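Handout 4: Reading a police press release
Crime and Courts Reporting, second-year elective
Notes: Jennylyn Lumbao

Last week we took apart a court calendar. Today it's the arrest release, the kind a department sends out the morning after.

Start with the words "according to detectives." Students treat them as a stamp of approval. They tell you who is talking, and that's all they do. The person writing the release usually wasn't at the intersection and may not have spoken to anyone who was. Everything under that phrase is a claim by one side of a case that hasn't been heard.

Look at the verbs next. "Was struck by a vehicle" leaves out the driver. "Fled the location" sounds like a fact and is often a charge. "Was found to be intoxicated" hides a test, and you should ask which test, given when, and by whom. If the release can't tell you, your story shouldn't either.

Charges are not findings. I know you've heard this. I still marked down half of the August assignments for "the man who caused the crash." Write what he is charged with, and copy the charge as filed. Don't tidy it into plain English if you aren't sure what the statute covers.

Times deserve more doubt than they get. In the Kohlhase exercise the release says the call came in at one time and the dispatch log has it 30 minutes later. Umut Sönmez argued in seminar that the log must be right, being automatic. Maybe. Clocks get set by people too. Report the gap and say where each figure comes from.

On sources: a second outlet that rewrote the same release is not a second source. Neither is the department's own social media post. For the exercise you need 2 that don't lead back to the same desk.

A word about reconstructions. Expert reports come with diagrams and a confident tone, and reporters tend to fold. Ask what was measured and what was assumed. Bülent Ateş will take this up in his session on expert witnesses, and he is kinder to them than I am. 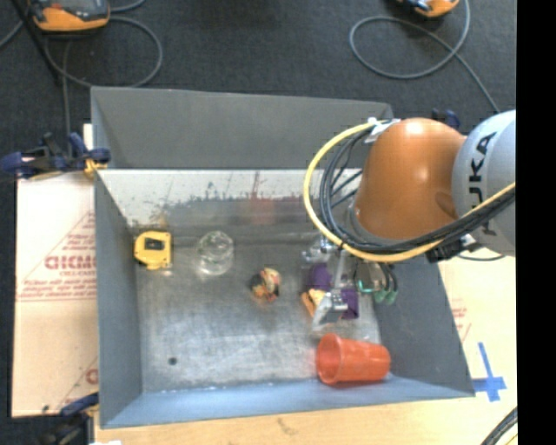
Fig. 1. KUKA arm over a metal bin.

For next time

Read the Funismont file, pages 3 on. Underline every statement that has no named source. Bring one question you would put to the arresting officer and one for the defense lawyer. "How did you feel" is not a question.

Rewrites of the Kohlhase piece go to Nevzat Altıntaş by 15/02/2018. Late ones lose a grade.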